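# Pruvix hand-held gripper: my month with the loaner kit

Hi all! A bunch of you asked how I was getting on with the Pruvix kit, so I'm finally putting up the gallery page. If you haven't followed along, this is the hand-held one -- you squeeze the handle, the fingers close, the camera on top records everything, and later you use those recordings to teach a robot arm the same job. I had it on loan from Benley (they rent these out by the month, which is how I could afford to play with one at all) and I used it pretty much every evening in January.

A few basics before the pictures. The kit comes in one hard case with the gripper, two sets of fingers, a charger, a spare battery and a printed quick-start sheet that is too quick for my taste. Setup took me 40 minutes the first time, mostly because I skipped the part about pairing and then had to go back and do it properly. The second time I had it going before my coffee was ready. My friend Nour Mansour came by to try it too, and she was faster than me on her very first go, so maybe don't use me as your yardstick.

I paid for the basic rental. There's a pricier one with a support call included and I kind of wish I'd taken it, if only for the export settings. More on those further down.
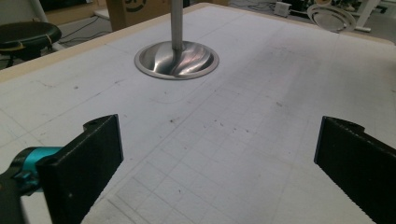

**ON THE TABLE**

Fingers wide open over the big white tabletop, with the pencil grid I work on. I love how much of the table you get from the gripper's own camera, all the way back past the metal pole and its round flange to the floor. The view is low and stretched out, so distances look longer than they are, and it took me a few evenings to stop fumbling because of that.

The flat black fingers are my favorite part of the whole kit. See the fine teeth along the lower inner edge of the right one? I was sure they'd chew up anything soft, and so far I've closed them on sponges, paper cups and a very old tennis ball with no complaints. Small flat things are another story. Coins I mostly gave up on, and playing cards only work if one is hanging over the side of the table.

The grid squares turned out to be really handy! I call out a square, put the cup there, pick it up, move on to the next. Pencil is plenty for this, and you can always redraw it. If you rent the kit, get yourself some kind of grid before you start, even if it's just graph paper taped down.

**BATTERY, WEIGHT, NOISE**

One battery gave me 60 minutes of recording on a good evening. I kept the spare on the charger and swapped, so I never had to stop for long. The handle is comfortable but the thing does get heavy out at arm's length -- after 21 pickups in a row my wrist was asking for a break, and Nour said the same. It's quiet, though. I could listen to the radio the whole time.

**THE SOFTWARE**

Okay, my one real gripe. Exporting is clunky. You have to name every session by hand, and if you leave the name blank it just overwrites the last one. I lost 13 recordings that way and said some words I won't type here. I wrote to Benley and got a nice reply the next morning saying they'd pass it on to Pruvix. The playback screen I do like, especially being able to scrub through slowly and throw out the bad grabs.

**WOULD I RENT IT AGAIN?**

Yes, and I've already put my name down for another month! I want to try the second set of fingers properly, the softer ones, which I only had on for one evening. Mahasneh makes a tool in the same price range and a couple of you told me to look at that first, so if anyone has used both, leave me a comment and tell me how the handles compare.

Rental bookings go through the Benley site, and pickup for my area is at the Stondbridge counter. Bring ID, and check that the spare battery is in the case before you leave.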